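Speaker notes – "Keeping a small town archive readable"
Sodulby Local History Day, May 13, 2020

Slide 1
Say hello, thank Grigore Lazăr for the invitation. Say where I work: the Pelupessy collection, letters and account books from a family of grain merchants. Ask people to hold questions until slide 5.

Slide 2
What we have. 628 folders, most of them letters. When I started, 294 had no entry in the catalog at all. The old card index was made by two different people who spelled the same names differently. Read out the three spellings of Dindon. Pause, people usually laugh.

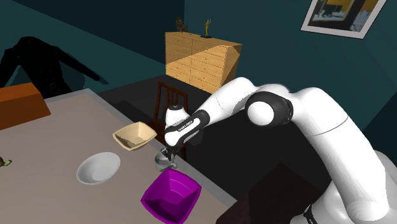

The first job was to pick one spelling and write the others down next to it. We did not correct the cards. A researcher who has an old reference needs to be able to find it as it was printed.

Slide 3
How we describe a folder. Date range, who wrote it, who received it, place, one sentence on contents. The one sentence is the hard part. Illia Yurchenko wrote the first batch and some of his ran to half a page. We set a limit of 20 words and he got very good at it.

Read the two samples. "Letters to Jitero mill on late deliveries and a dispute over sacks." Then the long version, first two lines only.

Mention dates. If a letter has no date, leave the field blank and put the guess in the notes – otherwise the guess gets copied into someone's footnotes and stays there.
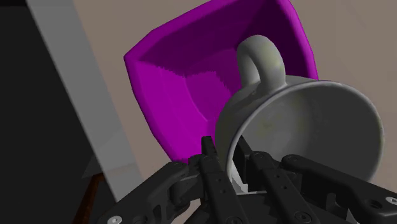
Slide 4
Storage and handling. Keep this short, the next speaker covers it. Take out paper clips and pins. Pencil only. Unfold a letter once, put it in a bigger folder, and leave it flat. Damp does more harm than light in our building, so the boxes came up from the basement in September.

Cost, if anyone asks: the first order was 500 folders and we ran out. Order spares.

Slide 5
What I would do differently. Start with the account books. They have names and dates on every page, and half of the undated letters could have been placed from them. We did it the other way around and had to go back through the Jitero folders a second time.

Also, agree on place names before typing anything.

Questions. If there are none, talk about the missing volume between the second and third account books. Handout with the field list is by the door – remind them.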